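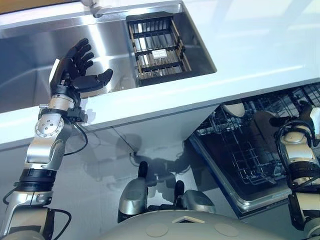 ## Another "live brief" and who pays for it

10/2/18

The fall announcement from the Trukovum chamber opera came in over the summer, and most of you on this list have had it forwarded to you at least twice. Second-year animation students at the Hoarau School will make short films to run before each production this season. The press release calls it a "once-in-a-career opening." I'd like to know whose career.

I've been to the kickoff meeting and I've read the agreement, all of it, including the back page. My view is a little less sunny than the release.

Start with what the students get. Each team receives $300 for materials, a pair of seats at a dress rehearsal, and a credit at the end of the film. The company gets six finished films, the right to cut them down for its own ads, and the right to keep using them after the season closes. I asked how long "after" means and was told that it was "open." In my experience open means forever.

Then there's the time. Odette Vidal, who ran the same course until last year, kept a log the last time the school did one of these, and she was kind enough to let me see it. Her class put in 1460 hours between them and came out with 235 seconds of film that the client used. I'm sure some of those hours were useful. People learn a lot by redoing a shot. But I have trouble with a log where the longest entries are all headed "client changes," and where the changes mostly undo the ones from the week before.

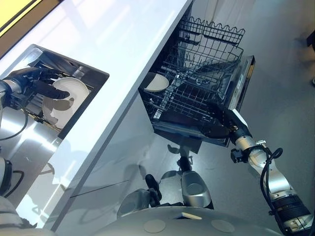
Animators will tell you that the cheap-sounding notes are the costly ones. At the kickoff, the company's people asked for "a bit more weight" in the test footage, as if weight were a slider somebody had forgotten to push. Anyone who has drawn or rigged a hand holding something knows better. Take a plain white plate gripped on its edge in a sink, with the shadows of the fingers falling across it. Let those shadows slip a little between one drawing and the next and the plate stops looking held. Getting that right for three seconds can eat up a student's whole weekend, and it will never show up in the notes as anything but "looks good now."

I raised this and was told that working under pressure is part of the lesson. Maybe so. I'd find it easier to believe if the grown-ups in the room were under some of the same pressure. The schedule gives students ten days to answer a round of notes. It gives the company no deadline at all for sending them.

There's a middleman this time too, a production outfit called Luvis, which will "oversee delivery." I asked what that covers. The answer was file formats, a shared folder and two check-in calls. Luvis has its name in the same size type as the school's, and it's being paid, though I couldn't get anyone to say how much or out of which budget. If it comes out of the materials money, I think the parents would like to hear about it.
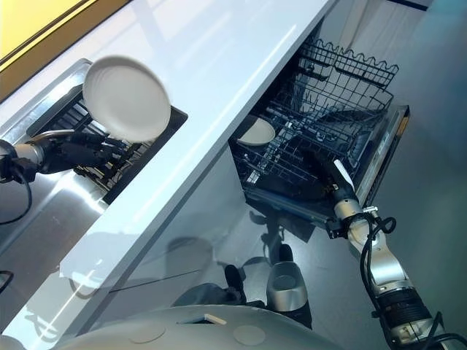 To be fair, a few things have improved. Students keep the right to put the full films on their own reels, which they did not have before, and a team can pull out in the first three weeks without losing course credit. There's also supposed to be one named person at the opera who signs off on everything, so that notes stop arriving from five inboxes. I say "supposed to be" only because the space for the name was still blank in my copy.

And the work itself may well be good. I saw a rough storyboard for the opening piece, a retelling of the second act of *Erno* done in cut paper and sand. It had a shot of a staircase folding up behind the singer that I have thought about several times since. The team were nervous and funny and plainly in love with the thing. I have no complaint about them. My worry is that a group like that will say yes to nearly any request, and the agreement has been written by people who know it.

The usual defense is exposure. Fine, let's test it. The films will play to a house that is already seated and mostly reading the program. The credits will run while the orchestra tunes. I asked the school how many graduates had found paid work through the last project and was told that the outcomes were "hard to track." The school tracks parking permits, so I think it could manage this.

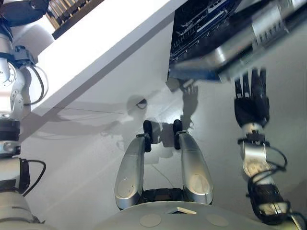 What would make me stop grumbling? A limit on the rounds of notes, for a start. Two is normal in paid work and I don't see why students should put up with more. An end date on the license. A fee, even a small one, any time a film gets cut down into an ad, because at that point the thing is advertising and the opera would pay anybody else for it. And I'd like Odette's log, or one like it, kept by the school this time and printed along with the happy quotes.

The revised agreement is due before teams are picked. I sent in my questions in August and have had one reply, which thanked me for my passion. If you teach on the course, or have a kid on it, ask for a copy of the whole document and read clause nine on the back page before anyone signs. The version passed around at the kickoff left that page out.

Letters on this are welcome, including angry ones from the opera. Please keep them short enough to print.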